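4.2 Rules for checking the fingers before a session

The second group of rules concerns the hand-held gripper itself. At the Prilaseck site, 361 sessions were logged under the first version of the rules, and 212 of them had no entry for the state of the fingers. Operators had been told to "inspect the tool", and each of them read this differently. Nasr and Fahmy therefore rewrote the rule as a short fixed check, done with the fingers fully open and nothing between them, over a plain light surface with no pattern.

The operator looks at the tips, the edges and the holes in the top faces, then at the bushing in the joint. Light scuffs and speckles on the finger blocks are accepted and are written down as "worn, usable". A chipped tip, a blocked hole or a loose bushing means the tool is set aside and a spare is signed out. Both fingers are replaced together, even when only one is damaged. 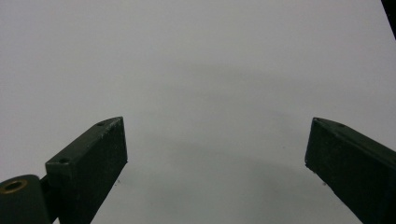
Figure 6. Gripper fingers held open over a pale surface. Scuffs and light speckles are visible along the edges of both blocks.

The check must be recorded before the first task recording is made, and by the person who will hold the tool. At Dasadport the entries were at first filled in at the end of the day by whoever was free, and Ortner found that they could not be matched to single sessions. We now treat a late entry as a missing one.

Lighting is covered by a separate rule (Section 4.3). For the finger check we ask only that it be even enough for the edges to be seen without hard shadows. Abou Zeid uses a desk lamp with a diffuser for this, and Nadholm uses the ceiling lights; both are allowed.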